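February 9, 2022
Vutiddale shop, back bench

Adhesive notes again. I said in January I would stop arguing about the Jullard two-part and just test it, so this is the test, or the first half of it.

The claim on the Jullard sheet is full strength in 10 minutes at room temperature. Gitau believes this. I don't, and I'd like it on paper that I didn't before I started. Ten-minute epoxies have been sold to me before and every one of them was a ten-minute set with a cure that took overnight, if you were lucky and the shop wasn't cold.

Setup: lap joints, aluminum strip to aluminum strip, one inch overlap. Half were scuffed with the gray pad and wiped with alcohol, half only wiped. Mixed by eye on a tile because that is how everyone here mixes it, whatever the instructions say. Clamped with the small spring clamps, pulled on the hand rig with the luggage scale that Kiprono hates. He's right that it reads low at the top end. It reads low for every sample equally, so I'm not going to lose sleep, but nobody should copy these numbers into anything official.

First pull at 10 minutes, wiped only: let go at 7 pounds. I could have done that with my thumb. The glue was still rubbery at the edges and came off in a strip.

Scuffed, same time: better, but it still crept before it let go. I stopped writing the number down because it kept sliding under load and there's no honest single value for that.

After lunch I tried the scuffed set again and it was a different material. The scale ran out of range and I had to switch to hanging the bucket. Best joint held 159 pounds before it went, and it went in the glue and left some on both faces, so the surface prep did its job. Worst of the wiped-only ones peeled clean off one side. You could read the saw marks under it.
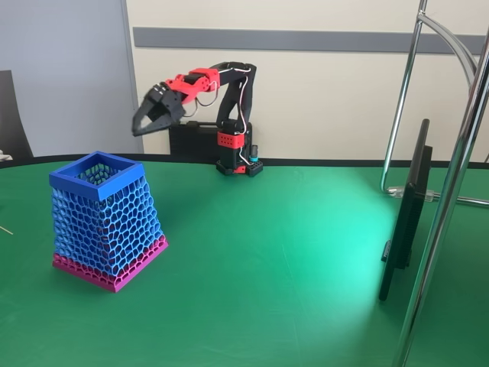
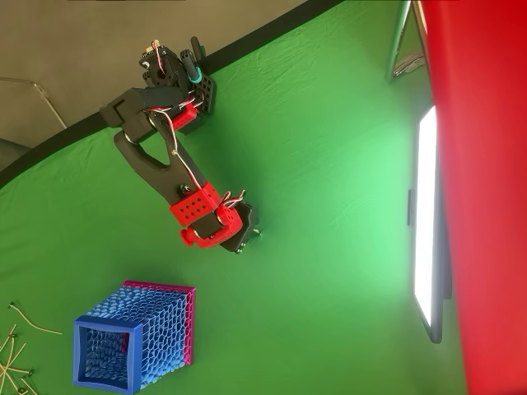 So the stuff is decent glue with a bad label. Gitau's answer is that "full strength" on the sheet probably means handling strength. Then the sheet should say handling strength. He also thinks my mix ratio was off, which is fair, and I'll weigh the next batch on the little Seyoum scale if anyone can find the power cord.

The other number on the sheet is 2,000 psi in shear. My best joint is nowhere near that, even if I'm generous about the scale. Some of that is bending. The strips are thin and they bow when you pull, so the joint is partly peeling at the ends, and peel is where epoxy is weakest. A thicker strip would show a bigger number. I'd bet that's how they got theirs.

Kiprono wants to try the Praltik acrylic instead. He says it doesn't care about oil on the surface. I have heard this about every acrylic ever made. It also stinks, and the fan over the back bench has been making that noise again. If he wants to test it he can do it by the roll-up door.

Things I don't trust in today's work:
- Shop temperature. I wrote down the thermostat setting and didn't put a thermometer on the bench.
- Bond line. No spacer, so thickness is whatever the clamp squeezed it to. One joint was nearly starved.
- I pulled the early samples faster than the late ones. Impatience.
- The bucket. Sand was added by scoop and then weighed all together afterward, so the failure load could be off by a scoop.

Left clamped overnight: three scuffed, three wiped only, on the shelf over the vise with masking tape labels. Please don't move them, and don't borrow the clamps. If the wiped ones are still peeling clean tomorrow, then the argument about skipping the gray pad is over as far as I'm concerned, and the person who wrote "optional" on the wall chart can go cross it out.

Need: thicker aluminum strip, fine wire for spacers, more alcohol, a real load cell (asked before, will ask again).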